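5 Waschen und Trocknen von weißen Baumwolltüchern

Gültig für Waschtrockner der Baureihe Wundar 115 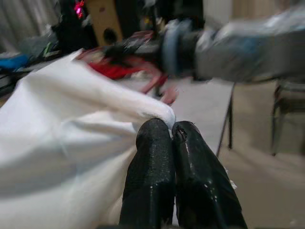
Gertraud Zaugg merkt zu diesem Abschnitt an, bei neuen Tüchern müsse der erste Waschgang ohne Weichspüler laufen, sonst nähmen sie auch nach mehreren Wäschen kaum Wasser auf. Die Schritte 3 und 4 wurden entsprechend ergänzt.

5.1 Vorbereitung

1. Wasserzulauf öffnen und Gerät am Hauptschalter einschalten.
2. Pflegeetikett prüfen. Tücher ohne Etikett nur im Programm »Schonend« waschen.
3. Neue Tücher getrennt von gebrauchter Wäsche einlegen.
4. Kammer für Weichspüler beim ersten Waschgang leer lassen.
5. Tücher einzeln auseinanderfalten und locker in die Trommel legen. Die Trommel höchstens zu zwei Dritteln füllen.

Hinweis: Zusammengeballte Tücher verursachen Unwucht. Das Gerät bricht das Schleudern dann ab und zeigt die Meldung U5.

5.2 Waschgang starten

1. Pulverwaschmittel in Kammer II füllen. Dosierung nach Wasserhärte, siehe Packung.
2. Programm »Baumwolle weiß« wählen.
3. Taste »Start« drücken, bis die Tür verriegelt. Die Restzeit erscheint in der Anzeige (Grundeinstellung: 115 Minuten).

Vorsicht: Chlorhaltige Bleichmittel greifen die Türdichtung an. Schäden dieser Art sind von der Gewährleistung ausgeschlossen.

5.3 Trocknen

1. Tücher nach Programmende aufschütteln und wieder einlegen.
2. Trockenstufe »Schranktrocken« wählen. Voreingestellt sind 53 Minuten.
3. Nach dem Signalton das Ende der Abkühlphase abwarten, dann die Tür öffnen.

Vorsicht: Tücher mit Öl- oder Lösungsmittelresten dürfen nicht im Gerät getrocknet werden. Brandgefahr!

4. Flusensieb entnehmen, trocken ausbürsten und bis zum Anschlag einsetzen.

Hinweis: Nach 3.000 Betriebsstunden meldet das Gerät »Service«. Zum Zurücksetzen siehe Abschnitt 9.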